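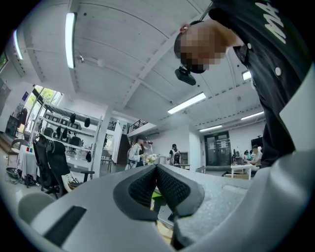 Section 3: Fitting and checking the finger pads

Jostura hand gripper, Omorthorpe Robotics Club. Written by Arwel James, revised 17 Nov 2021.

Read Section 2 first. Battery out before any work on the fingers.

1. Lay the gripper on a clean cloth with the fingers pointing away from you.

2. Undo the pad screws with the 3 mm key and lift off the old pads. Keep the screws in the lid.

3. Wipe both finger plates. Old glue left under a pad will tilt it.

4. Press the new pads on – textured side inwards – and tighten each screw until it just bites.

CAUTION: Do not use the power driver. The threads are plastic.

5. Close the fingers by hand. The pads should meet along their full length. If they touch only at the tips, slacken the screws and go back to step 4.

6. Refit the battery and open the Frandsen panel on the club laptop. Set the closing force to 45 and the speed to 90.

7. Run the close test on the foam block, then on the paper cup. Write both readings on the gripper's card.

NOTE: The encoder value with the fingers fully open should be 1850. If it is not, repeat the zeroing in Section 2.

NOTE: Spare pads are in the Kustonora box, second drawer. Members entering the February competition must sign for theirs.

This site uses cookies. Accept all | Manage settings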